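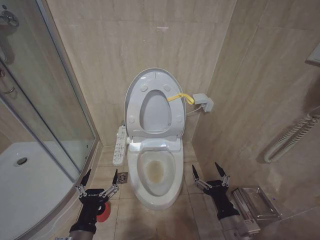
How often should you deep clean an electronic toilet?

Once a week for the bowl and the seat, and once a month for everything that lifts, hinges, or hides behind something else. If your water is hard, move the bowl to twice a week and you'll spend far less time scrubbing each round.

I love cleaning this kind of toilet. I know how that sounds! But there are so many small satisfying jobs in it, and when they're all done the whole bathroom feels new. This guide is the monthly version, the long one, and it includes the floor drain and the shower tray as well, because in a narrow bathroom they all share the same splashes and the same tile.

Mine is a small room with the toilet in the middle of the back wall, the shower on the left, and big beige tiles on everything. If your layout is different, swap the order of the later steps around. The toilet steps stay the same.

What you need

A bucket of warm water with a squirt of dish soap
8 soft cloths (microfiber is great, old T-shirts are fine)
A soft toilet brush, nylon bristles only
A bottle of plain white vinegar or a citric acid powder
An old toothbrush
Cotton swabs
Rubber gloves
A squeegee
A flathead screwdriver, if your floor drain needs one

I mix my own citric acid solution: 2 tablespoons of powder in a quart of warm water. Tikel makes a ready-mixed one that I use when I'm feeling lazy, and any descaler labeled safe for toilet bowls and plastic seats will do the job. Please check your manual for the seat, though. Some makers are fine with mild acid on the plastic and some want you to stick to dish soap.

One rule before you start, and it matters: never mix vinegar, citric acid, or any descaler with bleach. The two together give off chlorine gas. If you used a bleach cleaner recently, flush a couple of times, rinse the bowl well, and leave the acid for another day. Open the window or run the fan either way.

Step 1: Cut the power

Switch the toilet off at the panel and then pull the plug, or turn off the circuit if it's wired in. Do it with dry hands. A lot of these toilets have sensors that flush or open the lid when you lean in, and you don't want a spray nozzle coming out to say hello while your face is down there.

If the outlet is right beside the toilet, the way it is in many small bathrooms, treat that side as a dry zone. No spray bottles pointed at it, ever. Spray the cloth, wring it out, then wipe.

Check your manual for how to flush with the power off, too. Some models have a manual lever or a pull knob tucked away on one side, and others will take a bucket of water poured briskly into the bowl.

Step 2: Lid and seat all the way up

Raise the lid and the seat ring together so they rest back toward the wall. If yours is motorized, raise them with the button before you cut the power (yes, go back and do that, I forget almost every time). Forcing a motorized lid by hand can be hard on the hinge.

If the lid likes to drift down on you, tie it back with a soft strap or a strip of cloth. Don't pull it tight, just enough to hold it up. And keep the loose end out of your bucket.

Step 3: Treat the bowl first

The bowl needs soaking time, so it goes first and you do everything else while it works.

The stain you're most likely fighting is the yellowish-brown one down at the bottom, in and around the water. With most toilets that's mineral scale that has picked up color over time, and ordinary bowl cleaner slides right over it. Acid is what loosens scale.

Push as much water out of the bowl as you can with the brush, with short quick pushes toward the outlet. Pour in the citric acid solution so it covers the mark. For anything above the water, soak some toilet paper in the solution and press it on like a little compress. Leave it for an hour. Go do the next steps.

Don't use a pumice stone, steel wool, or scouring powder in there. Plenty of electronic toilets have a special glaze or coating on the bowl, and once you scratch it, new stains grip harder than the old ones did.

Step 4: The underside of the lid and seat

My favorite part! Wring a cloth out in the soapy water and wipe the inside of the lid from the top down. Then look for the bumpers, the small round pads that keep the plastic from knocking together. A ring of grime builds up around every one of them, and you only notice it once you've cleaned the first.

Run the toothbrush around each bumper in small circles, then follow with a damp swab. If one has come loose, dry it and the spot it sits on completely before you press it back in.

Next, the seat ring. Wipe the underside, then the inner edge of the opening, then the outer edge, then the hinge area. The seat plastic often holds heating wires, so you want a damp cloth and not a dripping one. Finish with a clean cloth and plain water to take off the soap film — dried soap makes the seat look dull and feel a bit tacky.

Step 5: Rim and base

Take a fresh cloth for the wide top of the rim. Wipe it, fold the cloth, wipe again. Behind the seat hinges there's usually a narrow ledge full of dust, and a cotton swab or a cloth wrapped over a butter knife will get in there.

Then come down the outside to the floor. Do the front of the base, both sides, and as much of the back as you can reach. The seam where the base meets the tile gets the toothbrush treatment. If there's still a smell in the bathroom after you've cleaned everything else, that seam is where I'd look first.

Step 6: Control panel, cable, and hose

Dust the wall panel with a dry cloth. For fingerprints, use a second cloth that's barely damp and stroke across the buttons lightly. Skip the alcohol and the strong sprays, as they can take printed labels right off, and then you'll be guessing which button is the dryer. (Ask me how I learned that. It was a Ninditero remote and the word "stop" was the first to go.)

Wipe the power cable dry, along its whole length, and look it over for cracks while you're at it. Any damage means the plug stays out until somebody qualified has had a look.

Ribbed hoses hold dust in every groove. Wrap a damp cloth around the hose, close your hand gently, and twist as you slide down. You'll be thrilled and disgusted by what comes off. Don't tug, and don't unhook it from the wall unless you know what it's connected to.

Step 7: Back to the bowl

By now the hour is up. Peel off the paper and drop it in the trash, then scrub with the soft brush. Start at the top and work down, and spend most of your effort at the waterline and below. Flush, or pour in your bucket of water.

If there's still color, do the whole soak again. Two gentle rounds are better than one rough one. A stain that has been building since November isn't always going to leave in an afternoon, and that's okay. Every round thins it a little.

Step 8: The floor drain

Lift the metal grate. Some just pull up, some need a screwdriver slipped under the edge, and a few have screws. Drop it in hot soapy water. Pull out the hair and lint, put it in the trash, and brush the inside walls of the drain as far as the toothbrush reaches.

Pour a full kettle's worth of hot tap water down (not boiling, since plastic pipes can soften). The trap under the drain has to hold water to block sewer smell, so if yours seldom gets wet, pour in a cup or two of clean water at the end as well. Scrub the grate, rinse it, put it back.

Step 9: Shower tray and glass

Wipe the curved glass from the top down with vinegar and water, half and half, then rinse and squeegee. Curved panels are easier with a short squeegee, and I use a 10 inch Stakance that's just narrow enough to follow the bend. Go over the metal frame with a damp cloth and dry it right away so you don't get spots.

If your tile is natural stone, keep the vinegar off it completely! Acid etches marble. Porcelain made to look like marble is fine with a quick wipe, but rinse it well anyway and go easy on the grout.

For the tray, use dish soap and a soft sponge. Lift out the drain cover if it comes out, clear the hair, wash the cover, put it back. Dry the door handle last, because you'll have grabbed it with wet gloves at least six times.

Step 10: Floor and finish

Start in the far corner and wipe backward toward the door. Scuffs near the front of the toilet, where everyone stands, usually come up with a little baking soda on a damp cloth, rubbed in circles and rinsed. Grout lines get the toothbrush and soapy water. Dry the floor with your last clean cloth.

Let everything air for half an hour with the door open. Make sure the plug and your hands are dry, then plug the toilet back in and turn it on. If it has a nozzle cleaning cycle, run it now.

A few questions I get

Can I use those drop-in cleaning tablets? For an electronic toilet I'd skip them unless the manual says they're okay. Many of these have no tank to put one in anyway.

My stain is more gray than brown. Is it the same thing? Could be scale, could be metal marks from a brush with a wire core. Try the citric acid first. Metal marks usually need a cleaner made for porcelain, and you should test it in a hidden spot.

What about the deodorizer filter? If you have one, it usually slides out from the side or back. Tap the dust off and brush it with a dry toothbrush. I get my replacement ones from Diệp, and I write the date on the edge in marker before it goes in.

Do I need to close the water valve? Not for this cleaning. You would for taking the seat off or changing the water filter, and those are in a separate guide.

Last updated January 10, 2023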